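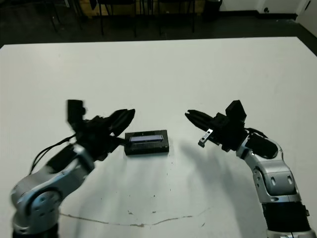 Two-arm box task: leader arms or hand guiding for the demos?

skoppel_e
Posted 29/05/2023
We are collecting demonstrations for a bimanual job: pick up a small black box from a white table, pass it from one gripper to the other, put it down square to the table edge. Teleoperation so far, with a pair of leader arms copied by the followers. We have 200 episodes. The trained policy gets to the box every time and then closes the left fingers a few millimetres too high in around 30 per cent of runs. Before I record more of the same, has anyone moved from leader arms to hand guiding for this sort of thing and seen cleaner grasps?

venckus
Which views are you recording? If you only have the head view, height above the table is close to unobservable when the fingers are over a black object. Black fingers, black box, no contrast at the point that matters.

skoppel_e
Head plus both wrists. All three go into the policy. The operators only look at the head view on a monitor, though.

venckus
Then your operators are guessing the height and the policy is learning the guess. Put the wrist views on the monitor as well.

m_huet
I'd go the other way and hand guide it. We did a handover task at Traltmont both ways. With hand guiding you feel the fingers touch the table and stop. With leader arms and no force feedback you find out when the follower faults. Our grasp heights were much tighter after the change.

prillham_lab
Disagree with m_huet for two arms. One person can't guide both wrists and work both grippers. You end up with two people leaning over the table, and their hands and sleeves are in every camera. The policy then learns from pictures it will never see at run time. You can replay the recorded joint positions with the people out of the way and film that, but the box doesn't always move the same way on replay, so you throw episodes out.

m_huet
We did replay. We threw out fewer than I expected. I accept it doubles the robot time.

prillham_lab
Doubles it if nothing slips. What was your object? A soft one forgives a lot on replay.

m_huet
Foam block. Fair point, a hard box would be worse.

a_zarins
Check the boring things first. What is the delay between leader and follower, and are the images stamped on arrival or on capture? We had the same "closes too high" fault at Vulau for most of November. The wrist images were stamped late, so every frame was paired with an arm position from a little further on. On the approach the arm was always lower than its picture said. No amount of new demonstrations would have fixed that.

skoppel_e
Stamped on arrival. I had not thought of that. How did you measure the offset?

a_zarins
Drive one wrist up and down in a slow wave over something with a sharp edge. Track the edge in the wrist image, plot it against the joint reading, slide one curve until they line up. Do each camera separately. Ours did not agree with each other.

jkairys
Also look at how your operators start. If every episode begins with the grippers parked in the same place and the box in the same patch of table, you have 200 copies of one approach. Move the box, turn it, and start some episodes with the fingers already low and slightly wrong so the operator has to correct. Those recoveries are worth more than clean runs.

venckus
Only if the operator corrects the same way each time. Mixed habits from different people gave us a policy that dithered above the object. I'd keep to 2 operators and write down the grasp.

jkairys
I'd sooner have the variety and more data.

venckus
How much more? Someone always says 2000 episodes and no one has the staff.

skoppel_e
Did the wave test this afternoon. The head camera is fine. Both wrist streams are late, the left one by more than the right, and the left is the hand that misses. Shifting the stamps in the existing data and retraining tonight. I'll add the wrist views to the operator monitor either way.

m_huet
Post the miss rate when you have it. I still think you should try a small batch by hand on the left arm only, with the right one parked.

prillham_lab
Left arm only I have no quarrel with. Keep your sleeves rolled up.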